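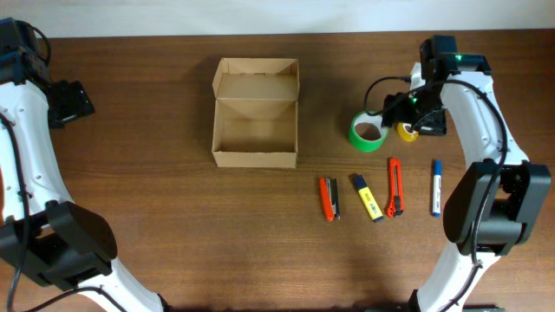
Adhesive tape is one of the few supplies in a shared workroom that almost everyone uses and almost no one is put in charge of. In the 19 workrooms we studied in Pirnidel, scissors, staplers and cutting mats had a fixed place in most rooms, while tape was kept wherever it had last been used. The most common such place was the main table. Figure 3 shows rolls of tape on a brown wooden tabletop with a plain off-white wall behind it, and the green roll is an easy thing to find against the brown. A roll close in color to the table surface does not have this advantage, and our first question was whether this difference matters to people who are looking for tape in the middle of a job.

The rooms differed in size and in the kind of work done there. The largest belonged to Edari, a mail-order seller of garden supplies, and was used for packing from early morning until the last pickup at 5 p.m. The smallest was a former storeroom at the Selo community print shop, with one table and a shelf. We asked each room to keep its own tape and its own habits during the first month. We did not tidy, label or move anything, and users were told only that the study was about supplies.

Over the full period the rooms went through more than 1,000 rolls. We grouped these by material (paper, cloth, plastic film), by width, and by color as judged from the outside of the roll. Color was harder to record than we had expected. Clear film tape takes on the color of its core when the roll is thin and looks yellow or brown when it is thick, so the same roll could be entered under two colors in the same week. We settled this by recording clear tape as clear at all times and making a separate note of the core.

Searches were logged on paper cards by the users themselves. A card was filled in when a person had looked for tape and either found it, settled for a different tape, or gone without. This method has plain limits. People in a hurry do not fill in cards, and a search that ends at once is hardly noticed as a search. The cards should be read as a record of searches that were long enough to be annoying. We collected 300 usable cards, and the rest of this section is based on them.

Strong colors were seldom the object of a long search. Cards for green, red and blue tape were few in relation to how often these tapes were used, and when such a card did appear, the roll had usually left the room or was inside a closed box. Cards for clear and tan tape told a different story. Here the roll was often found on the table where the user had been standing, under a sheet of paper or up against a carton of the same shade. Several users wrote remarks to this effect, the shortest being "right in front of me."

The table surface played a part as well. Seven rooms had tables with a bare or varnished wood top, and the others had white, gray or green tops. Tan packing tape was reported as hard to find mainly on wood. White paper tape was reported as hard to find on the white tables, though less often, perhaps because its core is usually darker and can be seen from the side. The one room with a green cutting surface over the whole table used no green tape at all, and users there said they had never thought about it. We would not build much on a single room, but the matter is easy to check and could be included in a later study.

How the roll was left also made a difference. A roll left on its flat side stays where it is put but can be covered by anything thin. A roll left on its edge is easier to see and to pick up – and it rolls. On the cards from Edari, the floor under the table was named as the place of finding more often than any shelf. The packing tables there slope slightly toward the aisle, a fault that the users knew of and had stopped mentioning.

In the second month each room was given a way of keeping tape together. Nine rooms received an upright peg that holds a stack of rolls, and the remaining ten received an open tray made by Sivakumar, a local maker of shelf fittings. Both were placed at the back of the main table. The pegs were used well for a short time. After that, users took the top roll and did not put it back, and if the roll they wanted was near the bottom they left the upper ones lying beside the peg. Wide rolls also have larger outside diameters in some makes, and a stack with a wide roll at the top was described as unsteady.

The trays did better. A roll could be dropped into the tray without looking, in any order, and users put tape back even when they were working fast. The trays did collect other things – pens, offcuts, an apple on one visit – but this did not seem to keep people from using them for tape. At the print shop the tray was moved from the back of the table to the left end, where it was closer to the press, and it stayed there for the rest of the study. We let the change stand and noted it in the room record.

Color remained useful within the tray. Where a room had tapes in several strong colors, users said they reached for the color and did not read the width printed in the core. This worked as long as one color meant one kind of tape. In three rooms a new order brought in the same color in a different width, and cards reporting the wrong tape went up for a while afterward. One room dealt with this by giving the odd rolls away. Another wrote the width on the outside of each roll in marker, which lasted until the first full turn of tape had been used.

The free end of the tape, which we had left out of the original card, came up so often in remarks that we added a line for it. Users folded the end over, stuck a scrap of card under it, or did nothing. Clear tape with no fold was the tape most likely to be found and then put down again in favor of another roll. For the purposes of Table 4 we counted these cases as searches that ended with a different tape, although the roll itself had been found. Leaving them out lowers the total for clear tape but does not change its place in the order.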